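The Tronero Road

The Tronero Road is a memoir of military service and captivity by Rizal Govindasamy, first issued in October 1968 by the Vovard Press. It is told in the first person and covers the author's enlistment as a signals clerk, his posting to the garrison at Jurkeck, and the months he spent as a prisoner after the post fell. The standard edition runs to 248 pages and prints 31 letters after the main text.

Background

Govindasamy kept a diary during his service but lost it at Jurkeck. He rebuilt the sequence of events from letters his sister had saved, and the early chapters follow those letters closely. The manuscript was turned down by two publishers before Vovard accepted it on condition that the chapters on the author's schooling be removed. The first printing was 1680 copies.
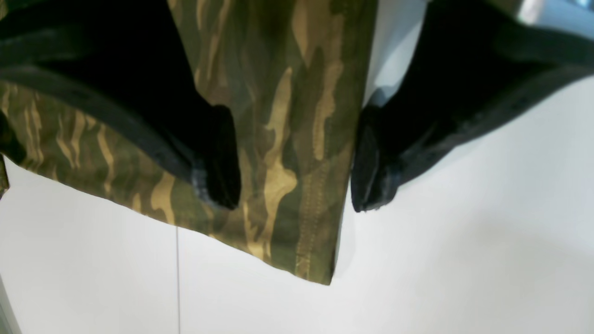 Irfan Lau has argued that the cut did the book lasting harm, as the reader meets the narrator already in uniform and never learns why he signed up. Lau also holds that the letters should be read before the memoir and that placing them at the back hides how much of the wording was taken from them.

Contents

The book has 37 short chapters in three parts. Part one deals with training and the slow journey inland by truck. Part two covers garrison life, with long passages on radio procedure, rations, and the issue and repair of clothing. Part three describes the march along the Tronero road and the camp at Harahap, where the author worked as a cook's helper and later as an interpreter. Dialogue is rare. Officers are named by rank only.
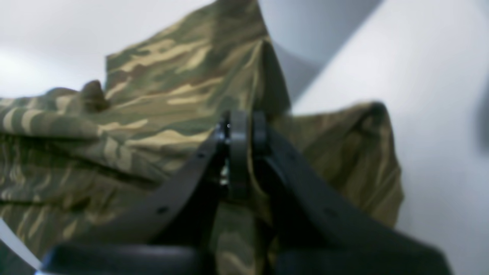

Style and structure

The prose is plain and the sentences are short. Events are given in order except for chapter 12, which jumps ahead to the author's release. Govindasamy does not describe combat at length; the fall of Jurkeck takes up less than two pages. Several passages list kit item by item, and these have been quoted in later studies of army supply.

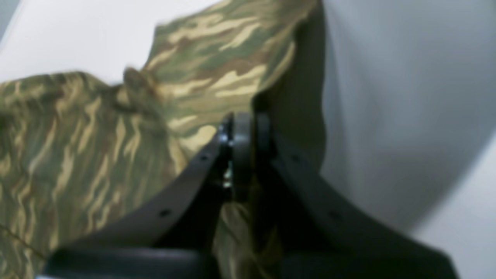 Fabric in a streaked camouflage pattern of olive, brown, and tan.

Publication history

A paperback followed the first edition and dropped the letters to save paper. They were put back in the second edition, which also corrected the spelling of place names and added a map of the route to Harahap. A revised text with the schooling chapters restored as an appendix was released on Apr 16, 2019. Page numbers in the revised text do not match those of earlier printings.

Reception

Early notices were few. Reviewers praised the camp chapters and found part two slow. Interest grew after the second edition, when the book began to appear on reading lists in military history and in courses on life writing. 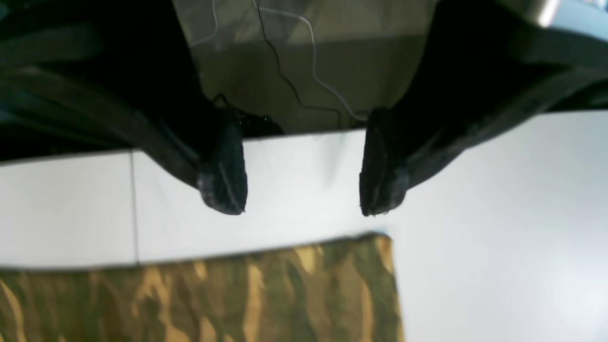

Later critics have paid more attention to the letters, in particular the six written from Harahap, which differ from the memoir on the date of the author's transfer to interpreting work. The revised edition notes the difference but leaves the memoir's date unchanged.

See also

Prison camp memoirs
Letters in life writing
Vovard Press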